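Ticket: Bakgate water sensor keeps dropping off the app
Status: open (reopened by customer)
Product: Kutari home hub, Bakgate leak sensor x 3

Hi again! Reopening this one, sorry, I know you closed it as fixed. The sensors in the kitchen and laundry have been fine ever since the hub update, not a peep out of them. The bathroom one still goes gray in the app every night and comes back whenever it feels like it, usually while I'm making coffee.

What I've tried so far:

New battery, twice. Second one was the brand you recommend.

Removed it from the hub and paired it again (took 3 tries, the light kept going red before the app found it).

Swapped it with the kitchen sensor. This is the weird part! The bathroom sensor works great in the kitchen, and the kitchen one started dropping out in the bathroom on 22nd June, the very first night. So I'm pretty sure it's the spot and the sensor is okay.

You asked about the room, so: white vanity with a sink, sensor goes on the floor inside the cabinet, hub is down the hall behind 2 walls.

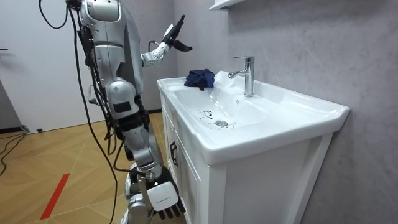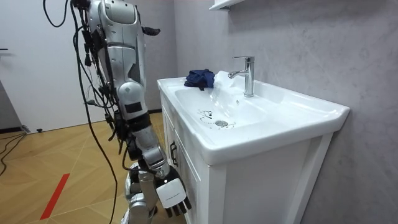

I also pulled the log like you asked. It has 1,022 lines and nearly all of them say "signal weak, retry," then there's a gap of 700 seconds, then it starts over. I can send the whole thing but the upload box on this page keeps telling me the file type is wrong (it's a plain text file??).

Moving the hub into the hall helped for one night, but there's no outlet there and I'm not running an extension cord past the bedroom door forever. Would the Jarton repeater work with this hub, or is that only for the newer ones? Your help page says yes and the box says no. I'd like to know before I buy one, the store near me doesn't take returns on opened stuff.

Oh, and the app still shows the bathroom sensor as "Kitchen" after the swap. Renaming it doesn't stick.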